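Lallero Folding Table — Set-up Guide

Section 4. Preparing the table top for sorting and folding

297 shares 15 comments

Read this section after the legs are locked (Section 3). The table top comes in panels, and the lines where panels meet stay visible after set-up. These lines are normal and they do not need to be filled.

4.1 Before you begin

1. Check both leg locks again. Push down on each corner with a flat hand. If the table rocks, go back to Section 3, step 6.
2. Wipe the top with a soft damp cloth and dry it. Do not use a scouring pad, it will take the gloss away and the surface will catch threads later.
3. Run your finger along each seam. You should feel a very small groove but no step. When there is a step, loosen the two screws below the panel, press the panel level and tighten again.

Note: Coloured marks from pens or from packaging can often be removed with a drop of dish soap. Leave the soap for 15 minutes, then wipe. Try a hidden spot first.

CAUTION: Do not put a hot iron directly on the top, even for a moment.

4.2 Placing the basket

4. Choose a plastic basket with holes in the side. A solid tub is also possible, but damp cloths will dry slower in it.
5. Set the basket toward one side of the table, so the middle stays free for folding. Keep one handle where you can reach it without leaning.
6. Put the unsorted pieces on the opposite side from the basket. Small pieces can stay crumpled until their turn comes. 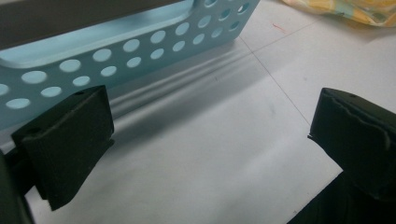 Fig. 7. Light blue basket on the white top, with the centre kept clear.

7. Take one piece at a time to the centre, flatten it with your palms and fold it. Place it in the basket with the folded edge up.
8. When the basket is full, lift it by the handle slots. Do not pull it across the seams — a rough rim can scratch the finish.

Note: If your basket has a rough rim from moulding, smooth it with fine sandpaper before first use. Darragh Cronin from our Wednesday workshop also suggests felt pads under the base. They work well, but please change them when they collect grit.

4.3 After use

9. Empty the basket and shake out the lint over a bin.
10. Wipe the table top once more and let it dry fully before you fold it. Moisture left in the seams can make the panels swell.
11. Store the table upright in a dry place. The basket can hang on a wall hook by its handle.

For a replacement panel or screws, write to Kathleen Mac Giolla at the Lallero parts desk and give the number printed on your packing slip.

Next: Section 5. Folding and storing the legs

2 comments on this section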